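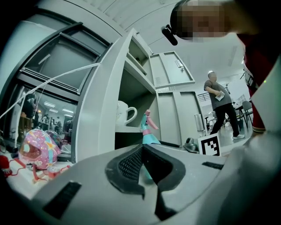
What do you get to see at the Gakenley open afternoon in Utville? Mostly ordinary cupboards and shelves, the kind every workplace has, and people showing you how they keep them in order.

I know, it doesn't sound like much of a day out! I drove over in July with my notebook and a sandwich, expecting to be home by three, and I was still there when they started stacking the chairs. Entry is free, you just sign in at the front desk and get a sticker (mine fell off in the parking lot).

The part I liked best was the storage room. There's a gray steel cabinet with a glass-paned door, and I'd have one in my own kitchen tomorrow if my husband would help me get it up the stairs. You can look in and know what you've got before you open anything. A white mug was sitting on the shelf with a spray bottle right by it, teal-blue with a pink trigger, and I'm afraid that's my pantry all over, cups and cleaning stuff living together. I went home and moved mine apart.

Hatsue Kawaguchi gave the talk, 40 minutes without notes, and she was great. Her rule is that the mug goes back with its handle facing the same way every time, so you can grab it without looking. I asked if that wasn't a bit fussy and she laughed and said try it for a month. Kaede Fukuda took the second group and let people have a go at loading a shelf themselves, which got surprisingly loud.

They say the building takes up to 300 visitors in an afternoon, though the hallway by the restrooms felt full well before that. Get there early if you want a seat for the talk. Parking is behind the Mizuno building, and the 108 bus stops across the street. The coffee was a dollar and not very good, but the lemon cake from Kundamen was gone by two thirty, so go there first.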